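Trustason spring receipt contest - anyone got a confirmation yet?
Forum > Deals & Freebies > Contests and Mail-ins

tsang_street_saver
2020-05-15
Mailed my entry in March, the one where you buy two packs of Trustason dish tabs and send in the receipt. The website says entries get a confirmation text. I have had no text. I have had four texts from my dentist. Is it just me?

PloleveoFan
Same. I sent three envelopes, one receipt each, and I've heard nothing on any of them. The online entries got theirs in a day.

kuo_yt
The confirmation is for online entries only. It's in the rules, section 6, right after the part about employees' in-laws.

tsang_street_saver
I read section 6. It says "all valid entries." Mine is valid. I used the good pen.

kuo_yt
"All valid entries submitted through the entry page." Keep going to the end of the sentence.

tsang_street_saver
Fine. It's a long sentence.

hsueh.y
What are the prizes this time? Last year it was 2000 in vouchers and a heap of tote bags. I won a tote bag. The handle lasted until the parking lot.

PloleveoFan
171 prizes. One grand prize of $2000, twenty vouchers for Proldale, and the remaining 150 are "lifestyle gifts." So, tote bags.

hsueh.y
I'll be needing a second handle anyway.

Pui-shan H
Unpopular opinion, but mail-in contests are better odds than the online kind. Hardly anyone owns stamps. My sister Shuk-fan and I have both won off postcards and never once off a web form.

kuo_yt
They go in the same draw. The stamp doesn't do anything for you.

Pui-shan H
It did something for my toaster oven.

kuo_yt
That was a different contest with a separate mail-in pool. This one has a single pool. You're paying postage to be in the same bucket.

Pui-shan H
And yet I have a toaster oven and you have section 6.

I-hsuan_K
Can we get back to receipts? Mine from Proldale printed so faint that you can't read the date. Do they take a photocopy? I turned the contrast up and now it looks like a ransom note, but you can read it.
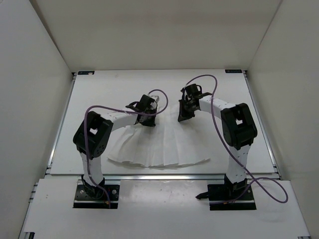
I also circled the dish tabs in red, as instructed, and then the coffee filters by mistake. So two circles, one of them irrelevant. Would you send it or buy two more packs? I already have enough tabs to see me through to retirement.

kuo_yt
Originals only. Staple the copy behind it and send both.

hsueh.y
I've sent copies before and still got the tote bag. I don't think they look that hard.

kuo_yt
They look when it's the grand prize.

I-hsuan_K
Sending both, then. There's a 900 point minimum if you enter with the loyalty card instead, and I have 40, so the envelope it is.

tsang_street_saver
Update: got a text! It was the dentist.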